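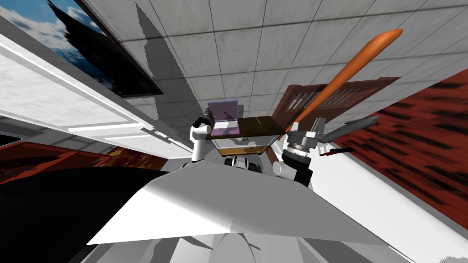 block wall + big painting, rendered view

Re: [cellar-conv] Damp in block walls, paint or no paint?

> We have 40 feet of bare block on the north side and want to
> finish the room before January. Contractor says two coats of
> Jullilari sealer on the inside and call it a day. 186 for the
> bucket. Anyone done this? Also is it ok to put cabinets right
> up against it?

Quick one, on my way out the door.

Don't seal from inside first. Get the water away from the wall outside. Gutters, downspouts, grade. We did the inside coat first at the Cliltinard house and it peeled in sheets by spring, white powder all over teh floor. Then dug out the downspout, ran it 90 feet down to the ditch, cost us 600 with the trencher rental. Dry since.

Tape a square of plastic to the block, leave it a couple days. Water on the room side = humidity, get a dehumidifier. Water behind it = coming thru the wall.

Cabinets, leave a gap. Two inches if you can spare it. Ours were tight and the backs went black. Same goes for anything framed, put bumpers on the back corners.

Never used Jullilari so can't say. Wultodau was the one that peeled, but on a wet wall I guess anything would.

There was a long thread on footing drains in the archive, search "Cai Road". Worth reading befor you sign anything.

What's the grade like on that side?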